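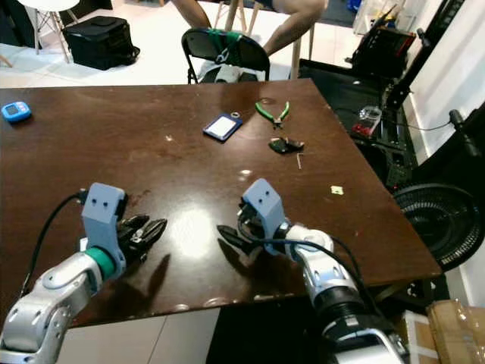 Werkraum Lerkley, Bestand Raum 2: Tische, Sitzgelegenheiten, Kleinwerkzeug

Stand: Montag, 17. November 2025
Zusammenstellung und Texte: Edileuza Siqueira

Die Galerie ergänzt die Inventarliste des Werkraums um Angaben zu Zustand, Ablageort und Pflege. Aufgenommen sind Gegenstände, die regelmäßig den Platz wechseln oder bei der Durchsicht im Juni keinem festen Ort zugeordnet waren. Die vollständige Liste umfasst 138 Positionen und hängt im Flur neben der Tür zu Raum 1. Elektrische Handgeräte sind dort gesondert geführt und fehlen auf dieser Seite.

Tische

Holztisch, dunkelbraun
Oberfläche glänzend, mit leichten Kratzern. Die Kratzer sind als Gebrauchsspuren eingetragen und werden vorerst nicht bearbeitet. Reinigung mit nebelfeuchtem Tuch in Richtung der Maserung, keine Scheuermittel, keine Mikrofasertücher aus dem Küchenbestand.

Reflexionen auf der Tischfläche
Unter Deckenlicht entsteht auf dem Lack ein heller Fleck, in dem kleine blanke Metallteile schlecht zu erkennen sind. Für Arbeiten mit Federn, Stiften und Unterlegscheiben die graue Filzmatte aus Fach 9 auflegen.

Beistelltisch Maurya
Höhenverstellbar, Rasterung in Stufen. Die unterste Stufe rastet nur ein, wenn beide Seiten gleichzeitig abgesenkt werden. Nicht als Anlagefläche beim Sägen verwenden.

Tischkante, Nahaufnahme
Referenzaufnahme aus dem Juni. Klemmzwingen nur mit Zulage ansetzen. Geeignete Holzreste liegen in der Kiste unter dem Fenster.

Sitzgelegenheiten

Klappstuhl, schwarz
Rückenlehne mit grünem Klebeband umwickelt, darauf weiße Schrift. Das Band bleibt am Stuhl und dient der Zuordnung zu Raum 2. Gelenke zweimal im Jahr auf Spiel prüfen, bei Bedarf nachziehen — kein Öl auf die Nieten, der Stuhl färbt sonst ab.

Hocker
Beine aus Holz. Vor längeren Sitzarbeiten die Standfestigkeit prüfen und gegebenenfalls Filzgleiter ersetzen. Gleiter im Format des Herstellers werden nicht mehr geliefert, die Ersatzstücke sind aus einer Platte geschnitten und etwas dicker.

Stapelstühle, Flurseite
Maximal vier übereinander. Der Bestand ist für Kurse gedacht und wird nach Kursende in den Flur zurückgestellt.

Kleinwerkzeug

Zange mit grünen Griffen
Dauerausstattung des großen Tisches. Nach Gebrauch geschlossen in die Schublade links. Wird sie offen abgelegt, stehen die Griffe weit auseinander und die Schublade klemmt. Gelenk mit einem Tropfen harzfreiem Öl pflegen, Überschuss abwischen.

Innensechskantschlüssel, dünn
Einzelstück ohne Halter. Die übrigen Größen stecken im Klapphalter Nimitz. Einzelschlüssel gehen am häufigsten verloren und kommen deshalb nach der Arbeit in die Magnetschale. Rundgedrehte Enden melden, nicht nachfeilen.

Klapphalter Nimitz
Satz vollständig. Die Schraube des Halters lockert sich im Gebrauch und ist mit mittelfester Schraubensicherung gesetzt. Nicht bis zum Anschlag anziehen, die Schlüssel lassen sich dann nicht mehr ausklappen.

Magnetschale
Durchmesser 19 cm. Abstand zu elektronischen Kleingeräten und Magnetstreifenkarten halten. Die Unterseite ist gummiert und hinterlässt auf lackierten Flächen bei längerem Stand einen matten Ring, daher Untersetzer verwenden.

Schieblehre
Im Etui. Nullpunkt vor jeder Messung kontrollieren. Das Etui schließt nur, wenn die Feststellschraube nach oben zeigt.

Kleinteile und Beifang

Kartenhalter, blau
Mit weißer Einsteckkarte und kleinem Ring an der oberen Ecke. Die Halter werden an Werkstücke und Kisten gehängt, solange diese in Bearbeitung sind. Beschriftung der Karten mit Bleistift, damit sie mehrfach verwendet werden können.

Elektronisches Kleingerät, blau
Graue Anzeige, Bauform wie Schrittzähler oder Kurzzeitmesser. In der Inventarliste bisher ohne Gerätebezeichnung geführt. Kusum Katiyar ergänzt die Bezeichnung, sobald die Unterlagen gefunden sind. Bis dahin kein Batteriewechsel.

Kunststoffteil, schwarz
Möglicherweise ein abgebrochener Clip, Herkunft ungeklärt. Solche Teile nicht entsorgen. Sie kommen in das Glas »Zuordnung offen« und werden beim nächsten Durchgang mit den Geräten im Schrank verglichen.

Glas »Zuordnung offen«
Inhalt im Juni vollständig durchgesehen. Rund ein Drittel konnte zugeordnet werden, überwiegend Gehäuseclips und Abdeckkappen. Teile ohne Bruchkante bleiben ein weiteres Jahr liegen.

Gelbe Zettel
Kleine Papierabschnitte dienen als Positionsmarken auf Tischflächen. Keine Klebezettel auf frisch poliertem Lack verwenden. Lose Zettel am Ende des Tages einsammeln, sie geraten sonst in die Schubladenführungen.

Ablage

Schublade links, großer Tisch
Zangen vorn, Schraubendreher hinten. Der Einsatz ist mit Schaumstoff ausgelegt und nach Umrissen geschnitten. Für neu hinzugekommene Werkzeuge gibt es noch keinen Ausschnitt — sie liegen vorläufig quer im hinteren Fach.

Fach 9
Filzmatten, Zulagen, Reststücke Moosgummi. Matten gerollt einlegen, Knicke lassen sich nicht mehr glätten.

Kiste Leltside
Transportkiste für Leihgaben an den Standort Leltside. Entnahmen auf der Karte außen eintragen, mit Datum und Kürzel. Bei Rückgabe den Eintrag streichen und die Karte in der Kiste belassen.

Schlüsselbrett
Schrankschlüssel rechts, Schubladenschlüssel links. Für die Schublade des großen Tisches existieren zwei Schlüssel, der zweite liegt im Büro.

Hinweise zur Seite

Die Reihenfolge folgt der Inventarliste, fehlende Nummern betreffen ausgesonderte Stücke. Änderungen am Ablageort bitte zuerst in der Liste im Flur eintragen und danach an Edileuza Siqueira melden. Korrekturen zu Werkzeugen nimmt Kusum Katiyar entgegen. Die Aufnahmen der Räume 1 und 3 haben eigene Galerieseiten, der Lagerkeller ist noch nicht erfasst.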